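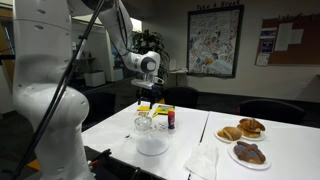
Baked goods on the white plates, Prornville, 9 January 2020

1/ I promised to write about the sugar top, so I will try to do it in a few posts. Look at the golden roll on the plate and you will see what I am after, a crust with small cracks and the sugar still showing.

2/ I learned the recipe from Yesenia Beltrán in November. She makes it without a scale. I can't work this way, so I followed her with a scale and a pencil and she laughed at me the whole afternoon.

3/ The dough is a plain sweet dough with milk, butter and one egg. You can use the one you already like. What matters is that it is soft, softer than feels correct. If it does not stick to your fingers a little, you have put too much flour.

4/ The top is a separate paste of butter, sugar and flour. Mix it only until it holds together. My first ones were mixed too long and they came out smooth like a button, no cracks at all.

5/ Press the paste flat between two sheets of paper and put it in the fridge for 20 minutes. Then cut it with a glass and lay it on the roll when the roll has already risen half way. Roll the wet side in sugar before. Coarse sugar is better, but the normal one works also.

6/ Now the second rise, around 30 minutes in my kitchen. In January my kitchen is cold, so in your house it may be less. Please look at the dough and not at the clock. I know everybody writes this, and I also did not listen.

7/ Somebody asked me which flour. I buy Nulten, the plain one, since the shop near me has it. With a stronger flour the roll was taller and I liked it less – it was chewy, and the top slid to one side.

8/ About plates. I put this kind of baking on white plates because then I can see the color of the crust well. On my brown board everything looks nicely baked, even when it is pale.

9/ It also helps to push two tables together, as you see, with the plates on one and the small things on the other. The jar, the shallow dish, the little bottle with the red label, the box – all of this likes to travel between the plates if you let it. A white dish on a white table is easy to miss, and I have put my elbow in one before.

10/ A question for people who bake more than me: how do you keep the top crisp until the next day? In a closed tin mine becomes soft by the evening. In a paper bag the top stays better but the inside gets dry. Mrs. Zariņš from downstairs says to cover them with a towel only. I have not tried it yet.

11/ Several of you asked for the amounts of the paste. For 4 large rolls: 60 g flour, 30 g soft butter, 30 g sugar, a small pinch of salt. If it crumbles, add a few drops of milk.

12/ Inder wrote to me that he adds lemon peel to the paste. It sounds good and I will try it on Sunday, if I find lemons which are not waxed.

13/ Small correction to post 5, I wrote it badly. First you cut the paste, then you press one side in the sugar, then it goes on the roll with the sugar side up. Sorry for the confusion.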